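Pleltham mill restarts worsted spinning line

The spinning mill at Pleltham has restarted its worsted line after a refit lasting four months. The first product from it, a 4-ply hand-knitting yarn sold under the name Nendska, will reach shops in December.

The line had been used only for carpet yarn. The work replaced the drafting rollers on all 246 spindles and added a second twisting frame, so that plying can now be done on site. Singles were previously sent to Dollthorpe for plying and returned on cone for skeining.

Nendska is a wool yarn with no nylon content. It is supplied in 100 g skeins of 380 m and is intended for socks, gloves and close-fitting hats. The mill gives a tension of 30 stitches and 40 rows to 10 cm on 2.5 mm needles, measured over stocking stitch after washing and blocking. Unblocked swatches come out slightly tighter, and knitters are advised to wash a sample before casting on.

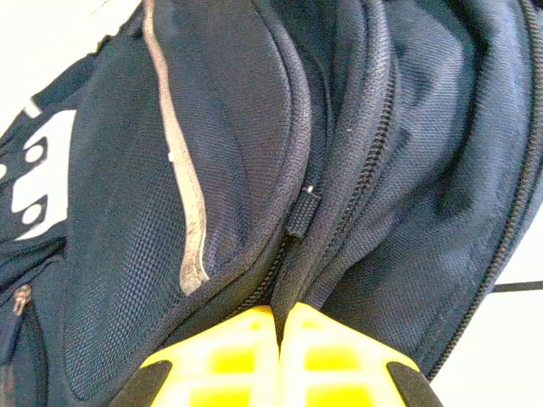 Twist has been set higher than in the mill's earlier hand-knitting yarns. This improves resistance to wear at the heel and toe but gives a firmer handle, and the yarn may bias in plain stocking stitch if knitted loosely. The wool is machine washable at 30 degrees on a wool cycle – tumble drying is not recommended.

The range opens with 20 shades, all dyed in the skein. Shade 3017, a mid grey, is also offered undyed as a natural blend of light and dark fleece. Dye lots are printed on the band, and the mill suggests alternating skeins every two rows where lots have to be mixed.

Distribution will be handled by Lundgren, which already stocks the mill's weaving yarns. Shops may order in packs of five skeins per shade. Cones for machine knitters are planned in the same count, though the oil content and cone weight have not been settled.

A shade card with wound samples can be ordered from the mill office, which is open until 4 pm.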